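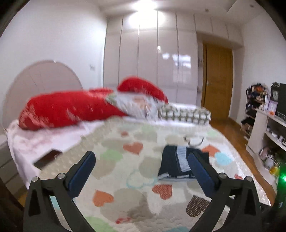 So the numbers are finally in, and I've been sitting on them for two days because I wanted to rerun the evaluation once more before saying anything in public. Reran it. Same story. Okay, blogging time!

If you've been following along, you know the question Ronja and I have been chewing on since December: when you teach a policy from handheld gripper demos, do you get more out of lots of demos in one room, or fewer demos spread over lots of rooms? Everybody in our corner has an opinion on this and we kept arguing about it over lunch, so we decided to go and find out on a small budget with a task that's easy to explain. The task is moving a piece of folded clothing across a made bed without it coming unfolded. Pick it up, carry it, set it down still folded. My mother could judge it (she has, and she's stricter than our scoring script).

We trained on two sets of the same size. Set one was all collected in one bedroom, Bendik's, who was very patient with us tramping through. Set two was split evenly over 8 bedrooms belonging to friends, family and one landlady. Same people holding the gripper, same training recipe, same number of hours on the machine. Then we tested both in 3 bedrooms neither policy had ever seen, 60 tries for each policy.

The one-room policy got 28 out of 60. I would have guessed worse, to be fair. The many-rooms policy got 47. That's a bigger gap than I expected, and I'd been the one arguing for more rooms!

What I find more interesting is how they fail. The one-room policy mostly goes for the wrong spot. Put it over a busy quilt, something with big printed shapes all over, and it will happily close on a patch of print as if that were the shirt. Bendik has plain gray bedding, all of it, so every demo in that set is basically "thing that isn't gray = grab it." I felt pretty silly when that clicked. The many-rooms policy has seen stripes and flowers and hearts and a truly awful tiger blanket, and it almost never makes that mistake. Its failures come later, usually at set-down, where it lets go a bit high and the fold flops open.

Which makes me wonder if we measured rooms at all, or just bedspreads. Kerstin asked exactly that when I showed her the plots and I didn't have a good answer. Her suggestion is one room, many quilts: strip the bed, put another cover on, collect, repeat. It's a great control and also a tremendous amount of laundry. We're going to do it anyway. Gudrun has offered a stack of old covers from her linen closet, and I'm told a few of them are from the seventies, so the colors should be spicy.

Some smaller things for anybody trying this at home. Glossy wardrobes with the ceiling light on gave us more tracking trouble than anything else in the whole project. The glare slides around when you move and the pose estimate goes with it. We ended up throwing out a chunk of demos from two rooms over this and recollecting them at half the speed, which fixed most of it. Also, keep some of your approaches wide. For the first week we all started with the fingers already close to the clothes, and the policy learned nothing useful about getting there from the other side of the bed. Starting with the gripper open and farther back helped a lot, though I don't have a clean number for that one.

The thing I can't explain yet is dark clothing. Both policies do better on it than on light clothing, in every test room, on every cover. I figured contrast, but then it should go away on a dark blanket and it doesn't. If you have an idea, please leave a comment, I've run out.

Code and the split files go up once Ronja has cleaned out my file names (she has asked me to stop calling things final_final2). Quilt round starts next month.

Posted 5/21/21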